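輪ゴムと作業標準、それから床のテープの話

2018年5月16日

連休のあいだに書こうと思っていた話を、連休が明けてずいぶんたってから書いています。毎年こうです。庭の草むしりも同じ運命をたどりました(草のほうは待ってくれないので、いまちょっとすごいことになっています)。

さて、今日は「決まりごと」の話です。ロボットのブログを読みに来て決まりごとの話を読まされる方には申し訳ないのですが、四月からこのかた、わたしの頭の中はほとんどそればかりなのです。

うちの作業場では、双腕の台を使って、散らばった輪ゴムを色のちがう小さなかごへ片づける作業をやっています。社内での呼び名は「Gorken」。名付けたのはわたしではありませんし、由来を聞いても毎回ちがう答えが返ってくるので、もう聞くのをやめました。台のまわりの手順書をまとめる係が、この春からわたしに回ってきたわけです。

前任の手順書というのが、これがまた立派なもので、14ページありました。14ページ! 読みものとしてはなかなか面白いのですが、台の前に立って片手でめくれる分量ではありません。しかも、いちばん知りたい「始める前に何を見るか」が9ページ目の後ろのほう、保管庫の鍵の話のあとに出てくるのです。書いた人の気持ちはよくわかります。思いついた順に足していくと、ああなるんですよね。わたしも家計簿のメモ欄があの調子です。

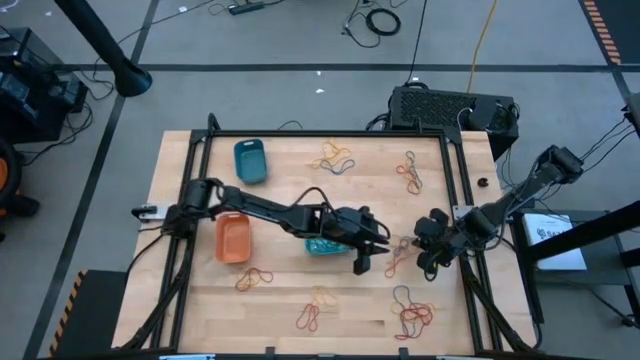
そこで最初に手をつけたのが、始業前の確認を一枚の紙にまとめることでした。文字は大きく、文は短く。「〜することが望ましい」という言い方は全部やめて、「〜する」か「〜しない」のどちらかにしました。望ましい、と書いてあると、忙しい日には望むだけで終わってしまうものですから。

いまの紙に書いてあるのは、だいたい次のようなことです。

・床のテープの内側に人がいないことを、声に出して確かめる。
・非常停止は、その日の最初の人が一度押して、効くことを見てから始める。
・アームの配線が関節に噛んでいないか、手で触れずに目で追う。触るのは電源を落としてから。
・かごの位置を直すときは、アームを止める。「ちょっとだけ」でも止める。
・輪ゴムは切れたもの、べたついたものを先に抜く。
・終わったら台の上に置いたままにしない。

四つ目の「ちょっとだけでも止める」は、文案の段階でいちばん揉めました。揉めたといっても、みんな行儀がいいので、静かに、長く揉めたのです。かごが少しずれただけで毎回止めていたら一日に何回できるのか、という意見は、現場にいればとてもよくわかります。わたしだって急いでいるときは手が出そうになります。

そのとき、海外の拠点から来ていたPallavi Rawatさんが、「手が出そうになる、と全員が言うのなら、それはもう書いておく理由になっていますよね」と言ってくれて、それで決まりました。あとで御礼を言ったら、ご本人はお昼に何を食べるかを考えながらしゃべっていたそうです。そういう時のほうがいいことを言えるのかもしれません。

床のテープについても書いておきます。黒い線と、縞のテープ。どちらも貼ってあるのに、意味を書いたものがどこにもなかったのです。長くいる人は体で覚えているので困りません。困るのは新しく来た人で、縞のところで立ち止まったまま、入っていいのか悪いのかわからず、律儀にずっと待っていてくれた方がいました。本当に申し訳ないことをしました。いまは、縞は「声をかけてから」、黒い線は「物を置く目安」と紙に書いてあります。決まりの中身は前とまったく同じで、書いただけです。書いただけなのに、質問がぐっと減りました。
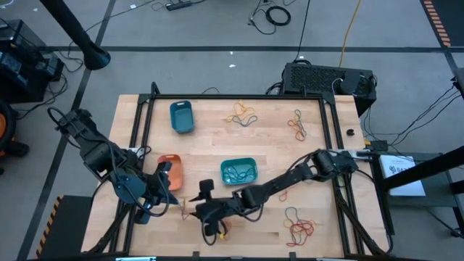
Tien-fu Tseng

署名のプラグインを入れ直したら、名前が本文の途中に出るようになってしまいました。直し方を調べ中なので、しばらくこのままでお付き合いください。

続きです。安全のほうの決まりごとは、わりと皆さん真剣に読んでくれます。難しいのは、作業の「やり方」の決まりごとのほうです。輪ゴムというのは、やってみるとわかるのですが、実に性格の悪い相手でして、絡むし、跳ねるし、思いもよらないところに引っかかります。一本だけつまむつもりが、気がつくと三本ぶらさがっている。さて、これは成功なのか失敗なのか。

前の手順書には「適切に収納されたら完了とする」とありました。適切に! この一語のせいで、記録をつける人によって完了の数がずいぶんちがっていたのです。わたしが去年つけた分を同僚に見直してもらったところ、わたしはどうやらかなり甘い採点をする人間らしく、かごの縁にひっかかって半分垂れているものまで、にこにこと完了にしていました。

なので、ここもはっきり書きました。かごの縁から外に出ている部分があれば、完了にしない。二本以上いっしょに入っても、行き先のかごが合っていれば完了にしてよい。アームが開いて、離れて、それでもかごの中にあるものを完了とする。指先にくっついて戻ってきたものは、残念ですが、未完了です。

もうひとつ、並べ方の決まりもあります。輪ゴムをどう散らすかというのは、つい人間の癖が出るところで、几帳面な人がやると、散らかしているはずなのにどこか整って見えるのです。反対に、わたしがやるといつも右手前に大きな山ができます(右利きだからでしょうね)。それで、散らす係は2人で交代すること、前の回と同じ位置に山を作らないこと、かごの位置も毎回少しずつ変えること、と書きました。最初は「散らかし方にまで決まりがいるのか」と笑われましたけれど、笑った本人がいまいちばん熱心に散らかしています。楽しそうで何よりです。
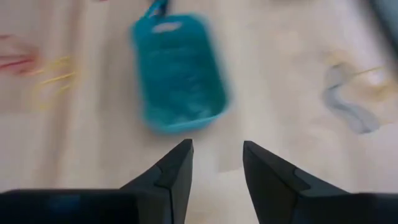 手先側から見た青緑のかごと、そのまわり。

手首のカメラについての決まりも、遅ればせながら足しました。レンズを拭くのは始業前と昼休みのあと、拭くのは専用の布で、シャツの裾は使わない。動きの速いところでは画がどうしても流れます。流れたからといって、その回を勝手に捨てないこと。捨てるかどうかはあとで見る人が決めるので、現場では印だけつけておきます。これは以前、きれいな回だけを残す親切な人がいて、あとで集計する側が首をひねった、ということがあったからです。親切というのは難しいですね。

記録の名前のつけ方も変えました。前は各自の流儀で、「テスト」「テスト新」「テスト新ほんとう」というような名前が並んでいて、見ているぶんには味わい深いのですが、探すとなると泣けてきます。いまは日付、台の名前、通し番号、担当の頭文字の順です。この形は、以前Vultiaという会社の工場を見学させてもらったときに教わったものをほとんどそのまま使っています。あちらは棚のラベルまで同じ順で書いてあって、帰り道、同行した皆で感心しきりでした。

新しい紙に替えてから、ほぼ200回ぶんの記録がたまりました。数字を並べて自慢するほどのことはまだ何もありませんが、記録を見返していて「これは誰の、いつの、どういう回だろう」と腕組みする時間は、はっきり短くなりました。わたしにはそれがいちばんうれしいのです。

直したいところも残っています。まず、非常停止を押したあとの再開の手順が、紙の裏面にはみ出しています。裏面は読まれません。わたし自身が読みませんから確かです。それから、見学の方が来たときの決まりがありません。来られるたびに、その場にいた誰かがなんとなくご案内していて、テープのどこまで入っていただくかも、なんとなくです。次の打ち合わせで話すつもりですが、議題がもう4つあるので、後回しにされそうな気もしています。

決まりごとを書くのは、料理の作り方を人に渡すのに似ていると、最近よく思います。自分では「塩を少々」で済んでいたものが、渡した途端に、少々とはどれくらいですかと聞かれる。聞かれてはじめて、自分がどれくらい入れていたのかを量ってみる。量ってみたら思っていたよりずっと多くて、家族に謝ったりもする。うちの味噌汁の話です。

手順書のひな形が見たいというお便りを前の記事でいただいていたので、社外に出してよい部分だけ抜き出して、そのうちここに載せます。再開の手順が表側に収まってからにしたいので、少しお時間をください。それまでに庭もなんとかします。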